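What an open day can and can't tell you about a robot arm

Open days are a poor instrument. I have been to enough of them, first as a line engineer and later as the person who signs for the equipment, to know that what gets shown is a selection. The Prilden open day in July was better than most, and I came away with a firmer view than I expected. It is mostly a view about how demonstrations should be run, and only partly about the arm.

Prilden integrates small manipulators for food handling and light packing. The cell on show used their Skarnen arm, a two-finger gripper with soft-faced fingers, and a control layer called Wivik that takes the feed from a small camera at the wrist and decides where the fingers go. The task was pick and place of single objects on a cloth-covered table. Visitors stood behind a rope and watched the wrist feed on a monitor, which I would recommend to anyone planning a similar day. From behind a rope you see an arm moving. On the wrist feed you see what the controller has to work with, and that is often less than you would assume.

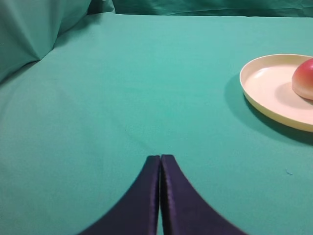
Wrist view in the demonstration cell, fingers closed or nearly so, fruit on the plate at right.

Qistina Pillai ran the session. She gave the numbers first and the motion second, an order I wish more vendors would follow. The cell had logged 1,000 attempts on the task in the weeks before the open day. The gripper is set to a maximum payload of 225 grams for this work, well under what the arm can lift, and the cycle time target is 15 seconds from the start of the approach to release. She did not offer a success rate until asked, and when asked she gave it by object type and declined to average across them. A single averaged figure for a mixed set of objects tells a buyer nothing, as the mix in the test is never the mix on the floor.

My objection is to the table. A plain, matte, single-colour cloth with matching drapery behind it is a generous background. It gives clean edges around almost anything placed on it, it kills reflections from the bench, and it hides the clutter of the room from the camera. I have no quarrel with this as a laboratory practice. You control what you can and vary one thing at a time. But an open day is attended by people who run conveyors of scratched stainless steel under bad fluorescent tubes, and they will go home with the cloth in their heads. The honest course is to say so at the rope. Ms. Pillai did say so, when a man from a bakery asked. I would have put it on a sign.

Kamarul Hidayat, who looks after the grasp planning, took the harder questions. Most of them concerned slip, bruising and finger wear. His answer on wear was that the finger faces are treated as a consumable and changed on a schedule, with no attempt to run them to failure. That is the correct answer, and it has a cost that belongs in the quotation. I asked whether it did. It was there as an optional line. It should be a standard one. 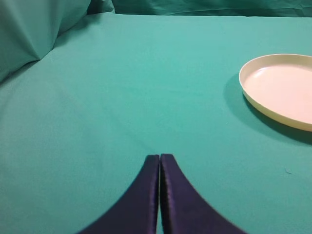
Background control is one half of the problem and the receiving surface is the other. Buyers tend to specify the object in detail - mass, diameter, firmness, tolerance on each - and then write "tray" or "plate" for whatever the object sits on. The controller has to deal with that surface too. The pale plate in the Prilden cell, seen with nothing on it, has a low raised rim, a small highlight inside and a shadow spreading over the cloth to the left of it and below. Each of those is a potential false edge. A rim also limits how low a finger can come in from the side, and a highlight will shift as the wrist moves. If your own trays are deeper or shinier than that, ask to have one put in the cell before you sign anything. Any integrator worth the money will agree to it.

I put this to Mr. Hidayat and he agreed, with the reservation that customers' own trays arrive late or dirty, or turn out to be a different model from the ones on the floor. This matches my experience from the other side of the contract. At Hao, where I worked for some years, we once sent an integrator the wrong insert and then complained about the results for a month.

So what should an open day be for? I would argue it is for watching the people. The arm will perform within its envelope, because it has been set up to. What you can learn in an afternoon is whether the staff know where the envelope ends, whether they volunteer it, and how they behave when someone asks for a test outside it. On that measure Prilden did well. They were slow to volunteer and quick to answer, and the answers were specific.

Two things I would change. The log from the 1,000 attempts should be available to visitors in summary form, failures included, with the failures sorted by cause. And about a quarter of the session should be given over to objects brought by the visitors, within the payload limit and subject to ordinary hygiene. Some of those picks will fail in public. A buyer can price a failure that has been seen and explained.

The next session is planned for a larger room with space for 80 people. I would keep it small and put in a second monitor.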